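Bravthorpe Shared Workshop
Arm Build Group — minutes of the October 2022 meeting

Chair: Kumiko Aoki
Minutes of the July meeting were agreed with one correction (the spare servo horns are in drawer 6, top row).

1. Progress
Kumiko reported that the Otix now gets through its start-up routine without tripping the breaker, to loud cheers. The new firmware is build 143 and everybody who has tried it loves how smoothly the wrist turns. Please don't go back to the old one!

2. Wiring
The Vokholm supply is staying. We need longer cable ties and a proper strain relief at the elbow. Agreed to spend up to £61 from the parts tin.

3. Naming
The folding program is to be called Chu. There was a rival suggestion and a long discussion, which will not be minuted.

4. Folding
This took up most of the evening and was great fun. We want Chu to take on sports tops next, as the fabric is slippery and the trim gives the wrist camera something to look for. Several members felt we should begin with one garment laid out flat and leave heaps for later — others wanted to go straight to heaps. Agreed to try both and keep separate logs. Kumiko will write up the grip settings, and the log sheets go in the blue folder.
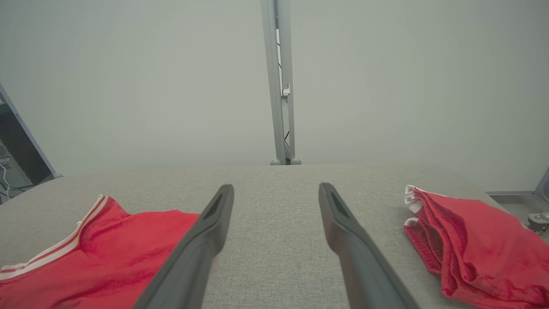
Item 4: wrist camera view, with one red garment spread out on the left and another bunched up on the right.

5. Fingertips
Two more pairs to be printed, with the same slot near the tip but a slightly softer edge. File 3169 on the shared drive is the right one.

6. Any other business
The bench vice is loose again. Members with old football shirts, any size, are warmly invited to bring them along.

Actions: Kumiko — grip settings, cable ties. All — shirts.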